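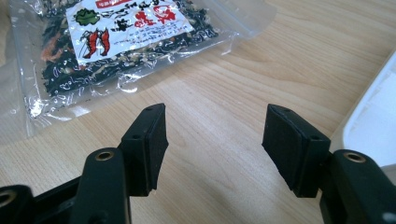 Joletti Makers Forum > Grippers and end tools > Crinkly bags and flat rubber pads

feltongrip
Hello all. I continue my build log in a new thread, the old one became too long. The hand-held gripper is now complete enough to use at the kitchen table. Two black fingers, a rubber pad on each, a brass eyelet on each arm. The camera looks down between the fingers, so I see almost the same view that the arm will see later.

My problem is soft plastic bags. With boxes and cups I am content. With a bag of dried seaweed mix, the kind with the two red shrimp on the label, I have trouble. The bag lies flat, and the filling has gone to one side, so the other side is only empty plastic. If I close on the empty part, the pads hold, but the heavy part hangs down and turns. If I close on the full part, I am afraid to crush the contents.

I made 66 tries so far and wrote down 13 of them as bad. Should I change the pads or change the way I approach?

zomar_bench
Change the pads. Flat rubber is good for hard things only. I glued thin foam behind mine and the difference was large. Also your left pad has an uneven border, did you cut it with a knife?

feltongrip
Yes, with a knife, and not a very sharp one. I bought one sheet and cut both pads from it. The right one came out better.

kettle_and_lathe
I disagree with zomar_bench about the foam. I had foam for one winter and it took up dust and crumbs until it did not grip any more. Rubber you can wipe. What I would look at is the angle. When you open wide, do the two faces stay parallel? If they lean, the bag gets pinched at one line only and then it can turn around that line.

zomar_bench
Mine has been on since August and it is fine. You have to cover it with a skin of silicone, of course. Bare foam I would not use either.

kettle_and_lathe
Then you have silicone that grips and foam that only bends. This is a different pad from what you wrote first.

zomar_bench
All right, I accept that.

Escobedo1231
Can I ask about the camera? I have a shiny table too, and the bag gives me white spots everywhere. My program finds the edge of the bag where there is only a reflection, and the clear part with the wood showing through it does not find at all. Do you use the picture for finding the bag, or only for the record?

feltongrip
For now only for the record, I choose the place with my own eyes. But I have the same white spots, especially on the lower fold, where the plastic makes a bright strip. The table also has a light band across it from the lamp. I was thinking to look for the paper label, because it is white with strong red letters and much easier than the plastic.

Escobedo1231
The label works until the bag lies on its face. I lost an evening with this.

kettle_and_lathe
Put a dull cloth under everything and move the lamp to the side. It costs nothing.

feltongrip
I would like to keep the bare wood, the arm must work on this table at the end. The lamp I can move.

About the angle: I measured it after your message. Fully open, the faces lean a little, nearly closed they are parallel. So kettle_and_lathe has a point. I will loosen the two screws on each bracket and put a thin washer under the upper one.

zomar_bench
Be careful with small screws in printed brackets, if yours are printed. I stripped two holes this way. Turn by hand, no power tool.

gluepot_m
I read this thread with interest, I am at the same stage. How much grit did you use to roughen the rubber, or is it as it came? Mine is too smooth.

feltongrip
As it came. I tried 1200 paper on a leftover piece and it only became more smooth. For making it rough you need something much coarser.

gluepot_m
Thank you, I have 1200 here and was going to begin with exactly that.

feltongrip
The washers are in. I did only a short test before dinner. The bag still turns when I hold it by the empty end, but more slowly. From the full side, with a light squeeze, it goes up straight. I will do another 66 with the same bag, to compare fairly, and put the list here. zomar_bench, which thickness is your silicone?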